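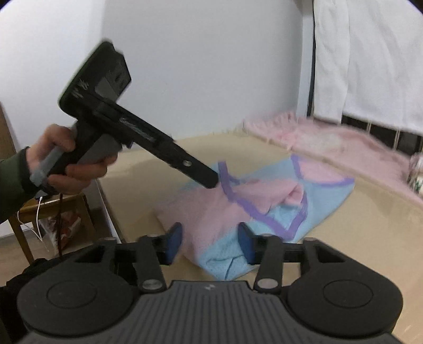

Page last changed: November 1, 2024

By Tzu-hsuan Wan

Yu-ting Su has written most of the handling rules that Wirkura applies to recordings made with hand-held grippers. The current edition took effect in October and has 18 rules, 11 of them on cloth. Ms. Su does not regard that share as excessive. "A cup keeps its shape between one attempt and the next," she said. "A child's top with a mesh panel does not, and the rules must say where a task begins."

Under the present text, a garment task begins with the item bunched on a flat surface. The operator holds one gripper in each hand and may not touch the cloth with bare fingers until the recording has ended. Ms. Su described this as the rule most often broken. "People straighten a sleeve out of habit. We ask them to stop and start over, and we do not treat it as a fault – only as a recording that cannot be used."

A review of 3000 recordings preceded the new edition. Roughly 29 percent were set aside, chiefly for jaws that closed on two layers when the task called for one. Operators are now instructed to take hold of a seam or a bound edge where the garment has one, and to pause before lifting.

Asked whether homes should be held to the same standard as a laboratory, Ms. Su said that they should not. Furniture and bedding may remain where they are. Names, letters and screens must be put away, and every adult in the household must give written consent. "The room belongs to the people who live in it," she said. "Our rules apply to the hands and the tools."

Dönmez, which uses the same rules under an agreement with Wirkura, has requested a separate section on knitwear. Ms. Su confirmed that a draft exists. She declined to give a date for it, as the wording on stretched cuffs is still under discussion.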